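Do storage boxes make you tidy?

August 17, 2020

I have my doubts. Every January the stores pile up plastic boxes by the door, and every January I walk out with more of them than I have shelf for. The stuff in the house stays the same. It just gets lids.

This summer I tried again, mostly because the Leblanc catalog came in the mail with a two-page spread on "the calm home." The calm home apparently owns no extension cords. I spent $31 on boxes with handles and gave the whole thing 2 weeks before I'd let myself have an opinion.

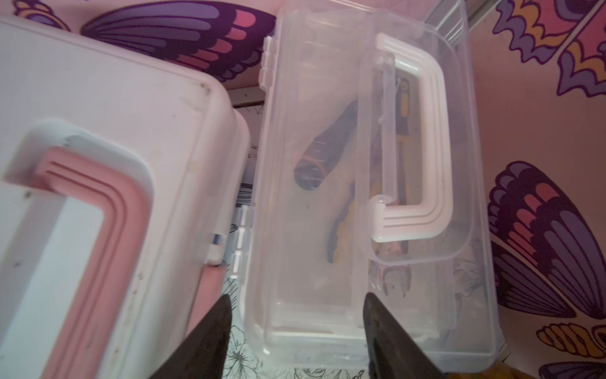 My main question was whether see-through is worth it. Everyone online swears by clear plastic, and the Bidano listing I read had 2,193 reviews, most of them saying some version of "now I can find everything!" Well, sort of. With tools, I can tell there's something like a screwdriver in there. I can't tell if it's the one I need, so I open the lid anyway. A white box with a strip of masking tape on it would do the same job, and I wouldn't have to look at the mess inside.

Handles I'm warmer on. A handle that folds flat lets you stack something on top, more or less. Whether it'll hold up when the box is full of metal is another matter, and I'm not going to trust the sticker on that. I carry mine with a hand underneath.

Trusteo and Ciseck both sell sets with dividers now. I looked at them and closed the tab. Dividers are always the wrong size for whatever you own, and then you've got a bag of dividers to store.

What did help was throwing out the dried-up glue and the mystery Allen keys. That cost nothing.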